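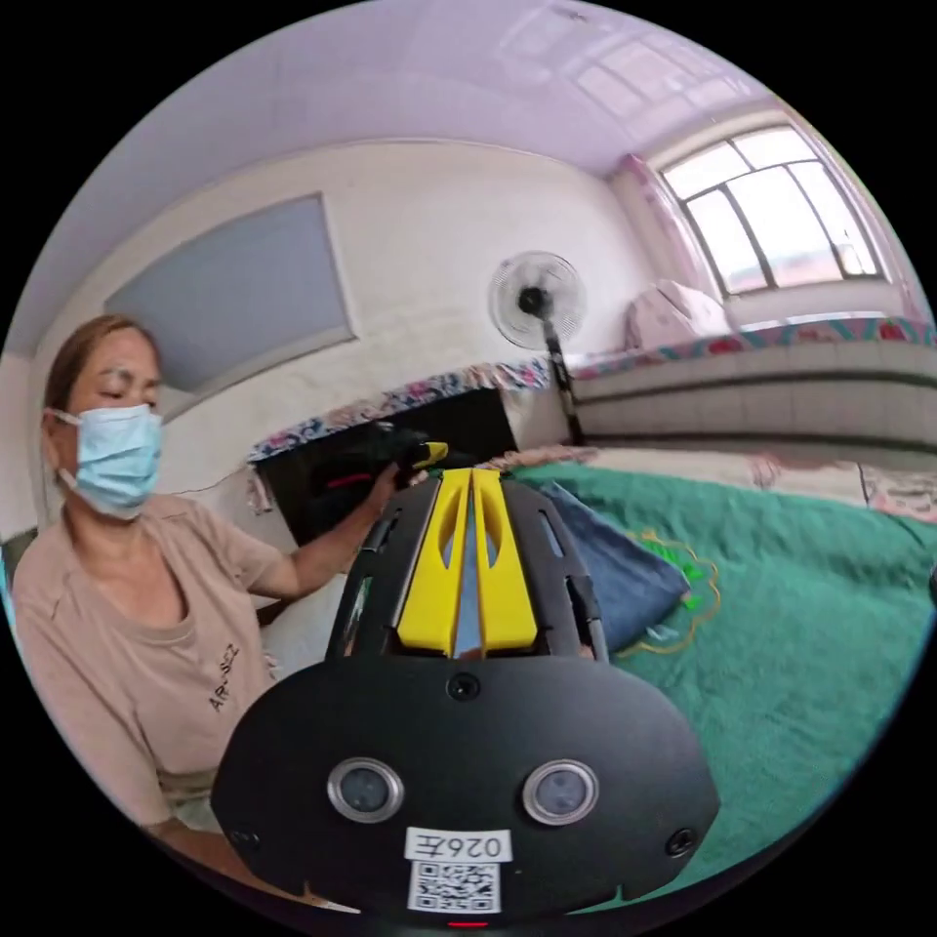 Folding a Laundry Load on the Bed

Plendamden Home Pages > Laundry > Folding

Time needed: 30 minutes for a full load
You will need: a made bed, a clean flat cloth, one basket, a ruler or folding board (optional)

A bed gives more flat area than most tables, but the surface is soft and moves under the hands. The method below applies to shirts, pants, towels and small flat pieces. Fitted sheets are covered on a separate page.

Prepare the surface

Make the bed first. Pull the top cover tight and tuck it in at the foot. Move the pillows to the headboard and leave them there. Spread the flat cloth over the side where you will sit. A pillowcase is too small; an old single sheet folded in half works well. The cloth keeps lint off the bedding and gives a firmer base for creasing.

Set the basket on the floor, on the side of your writing hand. Finished stacks go on the far half of the bed.

Sort before folding

Empty the basket in the middle of the bed and sort by fold type:

Shirts and tops
Pants and shorts
Towels and washcloths
Socks and underwear

Turn items right side out as you sort. Anything still damp at the seams or waistband goes on a hanger until it is dry. Check collars and cuffs for stains at this stage and set stained pieces apart for another wash.

T-shirts

1. Lay the shirt face down with the collar away from you. Smooth from the center toward the side seams.
2. Fold one side in toward the middle. The fold line runs from halfway along the shoulder straight down to the hem.
3. Turn the sleeve back so that it lies flat inside the fold.
4. Repeat on the other side. The folded strip should be 11 inches wide for a standard drawer. Narrow it for a Birow drawer insert, which takes a smaller bundle.
5. Bring the hem up to just below the collar, then fold in half again.

Wide necklines tend to slide out of shape at step 2. Hold the collar down with one hand until both sides are in.

Pants

1. Hold the pants by the waistband and shake once.
2. Lay one leg over the other with the inseams matched. Tuck the point of the seat in so the edge is straight.
3. Fold the hems up to the waistband.
4. Fold in half again for a shelf, or in thirds for a drawer.

Towels

Fold bath towels lengthwise in thirds, then in half twice. Hand towels are folded lengthwise in half and then in thirds. Washcloths need two folds. Place all towels with the rounded edge toward the front of the shelf.

Stacking and putting away

Keep stacks low. A mattress tilts when you lean on it and tall stacks slide toward the dip. Carry each stack with one hand under it and one on top, and put it away before starting the next group.

Socks are left until last. Pair them, lay one on the other and fold once at the ankle. Rolling the cuff over the pair stretches the elastic.

When the bed is clear, fold the cloth from the corners inward so that lint stays inside, and shake it out over a bathtub or outdoors.

Related pages: Fitted sheets; Hanging knitwear; Drawer dividers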